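Gedley phone drive brings in 312 handsets

April 12, 2023

The drawers of Gedley have been emptied, and what a haul! The town's spring phone drive closed on Saturday with 312 old smartphones handed over, well past the 300 that organizers at the Furker Street repair shop had been hoping for. Last year's total was 34, so you can imagine the cheering when the final box was opened.

Phones came in every color going – black, silver, pink, purple, one in a glittery case that nobody wanted to part from it. Most were dropped off at the library desk or the Nguyen-Tran bakery, which gave a free bun to anyone bringing a handset and ran out of buns twice.

Now comes the sorting. Each phone gets a look on both sides, front glass first and then the back and the camera lenses, before it goes into the pile for reuse, the pile for parts or the pile for recycling. It's slow work, and the Zillirine workshop has cleared its benches to get through it. 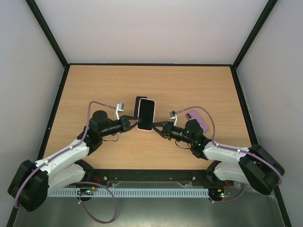
Three of the smartphones on the tabletop, one of them lying back side up.

Handsets that pass will be wiped, charged and given to families through the school and the senior center, with the first batch due out in July. About a third are expected to make the grade, and that would be a wonderful result for a town this size. Chargers are badly needed too! If you have spare cables or plugs at home, the shop will take them at the front counter during normal opening hours, 4 days a week, Tuesday through Friday.

Please remove your SIM card and sign out of your accounts before handing anything in. Phones with swollen batteries should not go in the drop boxes – bring those straight to the counter and tell whoever is on duty.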